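Number Cubes at the Kirnham Game Library

28 shares | 3 comments

The game library at Kirnham lends out board games, card decks and loose parts. The loose parts bin is the one that gets the most use from teachers, and the number cubes are what they ask for first. One bin we call Bouzid, after the family that donated the shelf it sits on. Emmanuel Urio sorted the bin in September and wrote up the notes that the captions are based on.

The cubes are kept on the lower shelf by the door, next to the sand timers. They go out in a drawstring bag with a paper tag. The catalog number for the whole bag is 1226, and you need that number at the desk, even if you are only taking one or two cubes for the afternoon.
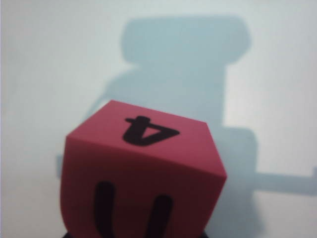

Foam cubes are the ones to ask for if you have a room full of children and a hard floor. They are quiet and they don't mark furniture. The red one has its numbers printed large in plain black, and the 4 on top can be read from across a table even when it lands upside down. Gladys Athumani uses this kind with her early number group. One child rolls, the rest call it out, and then everyone writes it down. She prefers numerals to dots for this, as the group is learning to recognize the written figure.

The edges are slightly rounded, so give them room to roll. A tray with a low rim works well. We have two trays in the bin and a third on order from Rimska.

Please don't wash foam cubes in a machine. Wipe them with a damp cloth and leave them out overnight before they go back in the bag. If the print starts to rub off, put the cube in the repair box and Paora Rewi will look at it.
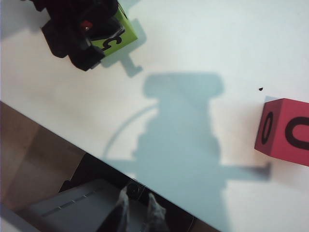
Green and red cubes with black numerals, white table.

Two colors are useful for place value. Let green stand for tens and red for ones, and write the colors on the board before you start so there is no argument later. A green 8 and a red 2 make 82. A green 1 and a red 3 make 13. Zero needs a short talk the first time it turns up, especially in the tens place. Older children can roll twice and subtract the smaller number from the larger.

Minoru Amano has written a one-page sheet of games for two colors. The first player to pass 20 wins the shortest one, and it takes a few minutes. Copies are in the folder at the desk. The sheet also has a version for three players, but the scoring on that one is being corrected, so use the old rules for now.

Loans are for two weeks. Check the bag against the tag before you leave and again when you bring it back. Ehsan Farooqui handles renewals and can hold a bag for you if you ask by noon.

28 shares | 3 comments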